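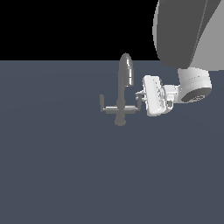
Diverted to Dunbar

I was on the evening flight home from Trelavberg in January, the one that's meant to land at Clanesard just after seven. There were 196 of us on board, so it was full, and I had a middle seat near the back.

The first two hours were ordinary. I read a bit and slept a bit. Then, when we should have started going down, the captain came on and said the crosswind at Clanesard was over the limit and we'd hold for a while and see if it dropped. We went round in circles for forty minutes. You don't feel much when you're holding, apart from the wing dipping every so often and the lights on the ground coming past again.

We did try one approach. It was rough from the moment we got into the cloud, and at 2,000 feet the engines went up to full power and the nose lifted. A woman across the aisle shouted something and a few people grabbed the seats in front. The crew had been strapped in since before the descent. A minute or two later the captain explained that he'd gone around, that this was a normal thing to do, and that we had enough fuel to go to Dunbar and would be doing that now.

The man beside me was Zachary Bélanger, who was on his way to a wedding. He asked me if Dunbar was far from Clanesard. I said it was by road.

We landed at Dunbar at ten past nine and then sat on the apron for an hour and a half waiting for steps. Two other flights had been sent there before us. The cabin crew handed out the last of the water. One of them, Annag by her badge, kept coming down the aisle to tell us what she knew, even when it was the same as last time, and I was grateful for that.

Inside there was one desk open. The airline gave out meal vouchers but the café had shut. Coaches came at midnight and it was 240 kilometres to Clanesard, with a stop at Ivell for anyone who lived that way. I got in at four in the morning. My sister Fiona had left the hall light on.

I've put in a claim for the taxi at the far end and for the food I bought from the machine. Weather doesn't count for compensation, as far as I can tell, but they're still supposed to look after you. I sent the receipts off with the boarding pass and have had an automatic reply.

My case came two days later with one wheel missing.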